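3.2 Sorting small items into a divided tray

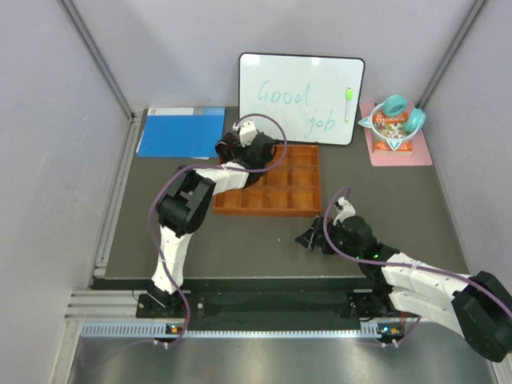

The second part of the study dealt with desk items that have no fixed place of their own. In the August survey, 109 of the 479 households that returned the form said they kept such items in one undivided drawer or box. Most of them described the same routine. Things go in as they come to hand, and the whole lot is turned out on a table when something is needed.

We wanted to know whether a divided tray changes how long people take to put things away, and how long they take to find them again. The tray was chosen over a drawer insert for a practical reason – it can stand in the middle of a table and be reached from more than one side. The Rivas pilot had used a drawer insert, and people there spent much of their time opening and closing the drawer. Those times could not be separated from the sorting itself.

Figure 2. Work area for the tray task. The wooden tray, with its raised rim and thin dividers, is at the center of the dark gray tabletop. A blue folder is near its upper left corner.

The layout of the tray was kept the same for all sessions. No labels were supplied by us. People taking part were told that each compartment should hold one kind of item, but the choice of which kind went where was left to them. Flat items too large for a compartment were to stay on the table beside the tray. We had first planned to give these a separate holder, as was done at Gerkolgate, but dropped it after the trial runs. It drew attention away from the small items, and two of the trial sessions had to be repeated for that reason.

Each session was limited to 600 seconds. Time was counted from the first item touched to the last item released. An item put in one compartment and later moved to another was scored once, in its final place, and the move was noted separately. Items dropped on the floor were left there and scored as not sorted.

The second half of the task came 7 days later. The same person was asked to fetch items from the tray by name, one at a time, in an order drawn from the Skostis list. Wrong picks were put back before the next name was read out. We did not tell people at the first session that they would be asked to do this, so few of them had any reason to memorize the layout – a point we return to in Section 4.1, where the fetch times are compared with those for the undivided box.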